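Visit report: open evening at the Fullen shared workshop
14 March 2022

Fullen is a members' workshop in two units behind the old dairy. It opens to visitors twice a year, and I went along to see the Bekier build, a home-made robot arm that one of the groups has been working on since August. I am building a smaller arm in my garage and wanted to see how other people had gone about it.

Getting in

The door is on the yard side and the sign is easy to miss. Entry was free. There is a kettle, and a tin for donations next to it. The front unit is woodwork and was noisy for the first half hour, so I started in the back.

The arm

Bekier has 6 joints and is bolted to a steel plate on a bench. The group has spent 937 pounds on it so far, most of that on motors. The links are printed, apart from the lowest one, which was remade in aluminium after the printed part split along a layer. They had the old part out on the bench and I was glad to handle it, as mine has started to go in the same place.

The wiring is tidy up to the elbow and less so beyond it. I asked about cable wear at the wrist and was told they change that length every couple of months. The controller board came from Jovwood, a small supplier I had not come across before. Delivery took three weeks.

The simulation

Next to the arm is a desk with a computer on it, and this was where I spent most of the evening. The group tries out tasks in a simulated kitchen called Meredith before running anything on the hardware. The one they were working on involves a glazed window panel with a wooden lattice, laid flat with the open gripper above it. The glass is drawn as plain translucent grey, so you can see the darker surface through the panes.

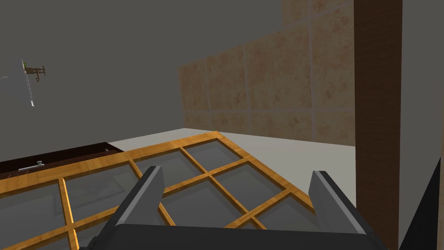
Running a task

Each attempt is started from a short script. The panel is moved and turned a little between attempts, and the results are saved to a spreadsheet. The night before the visit they had left it going for 1000 attempts, of which 591 were marked as good grips. Most of the failures came from the fingers closing on a bar at the wrong angle. They plan to try softer pads next.

The real arm was run twice while I was there, picking up a block of pine. It is slower than I expected and quieter.

Practical notes

Parking in the yard is tight after six. The back unit is cold, so bring a coat. Parts lists are pinned up by the door and visitors may copy them. I came away with the motor list and the drawing for the aluminium link, and I will be cutting mine next month.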